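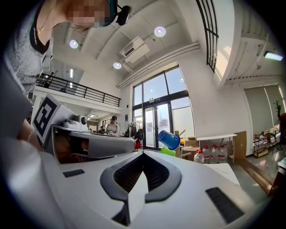 Participants wanted for hand-held gripper recording, Bedton

Jurham is looking for people who can show everyday tasks to a robot. You hold a gripper in each hand, wear a small device on the head, and do the task slowly and cleanly: put cups in order, fold a cloth, close a box. The robot learns later from your recordings.

No technical knowledge is necessary. We ask for steady hands, patience with repeating, and good understanding of spoken English. You should be able to stand for longer periods -- breaks are paid. Glasses are usually no problem, but please mention them when you write.

One session is 100 recordings. The first half day is training and is paid the same as the others. Our present collection, Illach, has 637 accepted recordings of table tasks and we wish to reach 1,713 before the end of October.

Faces of participants are blurred before any recording is shared.

To apply, send a few lines about yourself and your free hours to the Jurham office in Bedton, with the word "Gatti" in the subject.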